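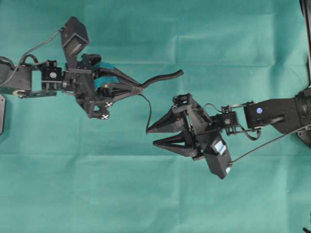
The two-arm bench at Putside, with a curved black part held in the left gripper and the right gripper open.

Sherif Abdelaziz has spent most of the fall changing fingers on grippers. He runs the handling bench at Putside, a small integration shop that sets up robot cells for companies that assemble and repack small goods. When a customer asks which gripper to buy, the question ends up with him.

We spoke on December 15, 2025, at the bench, while he was partway through a comparison of two finger designs for a customer called Peririco. The job is a handover: one arm picks up a curved part and passes it to the other, which puts it in a tray. A person does it without thinking. Abdelaziz has been at it for five weeks.

"The pick is easy," he said. "Everybody's pick works. I can show you a pick on the first afternoon. Then you ask the second arm to take the part out of the first one and you find out what you really bought."

The two designs have shop names. Sampaio is a padded finger, flat on the inside, with a soft face that gives a little when it closes. Flernomance is an open triangular finger that comes to a narrow tip. Both fit the same gripper body, so he can swap them with a hex key and leave the rest of the arm alone. That was a condition he set before he agreed to do the test.

"If you change the finger and the gripper and the camera mount all at once, you have a new robot. You haven't compared anything. I've done that. I wasted most of a summer on it at my last job and wrote a report that said the new one was better. Better at what, I couldn't have told you."

He runs each pairing as a block of 97 handovers. I asked why 97. He said the sheet he prints has room for a hundred lines and three of them are taken up by the header. In each block the part starts in a different position every time, taken from a list, and the list is the same for every block. A handover counts if the second arm has the part and the first arm has let go and moved back without disturbing it. If he has to reach in, it fails. If the part turns in the fingers so that it would not fit the tray, it fails too, even if nothing was dropped.

"That last rule cost me an argument with the customer," he said. "They wanted to count it as a success, because the arm was holding it. Fine, but the next station can't use it."

In the block with padded fingers on both arms, he logged 17 failures. Most were rotations. The giving arm had a good hold, the taking arm closed slightly off center, and the part rolled between them as the first gripper opened. With padded fingers giving and pointed fingers taking, the count came down to five. He has not yet run pointed fingers on both sides for a full block. He stopped a short trial of it early, when the part kept slipping during the carry.

"A narrow finger gets in next to the other gripper. You have room. With two wide ones they bump before either one has the part where you want it. But I don't like a narrow finger for carrying. There's not enough contact. So you end up with a different finger on each hand, and then purchasing asks you why they have to stock two kinds."

He does not think the mixed setup settles the matter. The part for Peririco is curved and fairly long, which leaves plenty of it sticking out for the second arm to reach. On something short, he expects the pointed finger would have less of an advantage, and he has told the customer so in writing.

Wear is the other thing he tracks. The soft pads get replaced every 1000 closes, whether or not they look bad. He started doing that after a week of results that drifted for no reason he could find in the software.

"I went through the controller settings. I went through the calibration. I redid the calibration. Two days. Then I put on new pads and it went back to where it was. The old ones looked okay to me. I held them next to the new ones and I couldn't see it. Now I go by the count."

Each arm has its own camera at the wrist. Abdelaziz was against this at first, mainly on account of the cables. A fixed camera has one cable that stays put. A wrist camera has one that travels with the arm, bends each time the wrist turns, and can get pulled or caught. He now routes each cable with some slack at the wrist and runs the arm through its full range by hand before he powers anything.

"I look at where it goes tight. Then I add a little more. People make it neat, they tie it down close to the arm, and it looks great until joint five goes all the way over."

What changed his mind was how much of the handover the fixed camera could not see. When the two grippers come together they block the view from above, and that is the moment when the taking arm needs to know where the part is. From the wrist, the view is close and mostly clear. He compared the two by turning off the wrist images and repeating part of a block. He would not give me numbers for that, as he had changed the lighting halfway through and did not trust them.

The printed markers on the gripper housing are for checking. He uses them to see whether the gripper is where the controller says it is. He does it first thing in the morning and again after lunch, and after any bump.

The cloth on the bench is there to cut down glare. The bare tabletop reflected the overhead lights, and the cameras picked that up. He tried a gray cloth and a dark blue one before settling on green. The one drawback is that the finger pads are nearly the same color, and he has asked the supplier for a set in orange.

"For a person looking at the pictures it's no problem. For the part of the software that finds the fingertips, I'd like it to be easier. It works. I'd like it easier."

On controllers he had less to say. He tested two for this project and kept the slower one. The faster unit gave shorter cycle times on paper, but when the two arms touched the part together they pushed against each other, and he could hear the servos working. The slower one let him set how stiffly each arm held its position, so he could let the giving arm go soft just before the release. He wants that feature on every job with two arms, and he said he would give up speed to get it.

I asked what he would tell a company that was about to buy a pair of grippers for work like this.

"Bring your part. Don't test with a block. Everybody has a nice block, and everybody's gripper can hold it. Bring the actual part, and bring some bad ones, the ones with the flash still on or whatever your bad ones look like. And ask to see a whole block of runs, start to finish, with the failures left in. If they show you a video, ask how many times they ran it."

He also suggests asking how long it takes to change the fingers, and then doing it yourself while the salesperson watches. One gripper he looked at this year needed the whole wrist taken off to get at the second screw. He sent it back.

The Peririco test has two blocks left, the pointed pair and a repeat of the mixed setup with fresh pads. Abdelaziz hopes to finish both before the shop closes for the holidays. If the repeat comes out close to the first one, he will recommend the mixed pair. If it doesn't, he plans to run it again in the new year with the orange pads.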